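nisora-grasp: wrist-view grasp point perception for garments

Version 9, 11 May 2021
Maintainers: Karabo Mthembu, Bheki Sibiya

The package segments cloth in the wrist camera stream, ranks fold tips as grasp candidates and passes the top one to the Volenine planner. Depth is optional. The release set holds 982 wrist views, of which 654 are used for training.

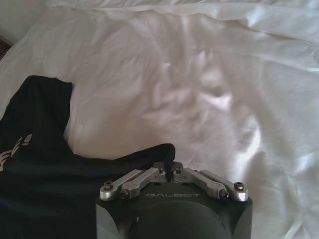

Wrist view, black garment on a white sheet, fingers closely spaced near a fold tip.

Gripper pixels are removed with a static mask, masks/gripper.png. Redo the mask after any change to the camera mount. Sheet wrinkles are labeled as background.

Known issues: dark fabric in shadow merges with the dark housing when the mask is off. Printed areas may be split into separate segments; set merge_prints to true.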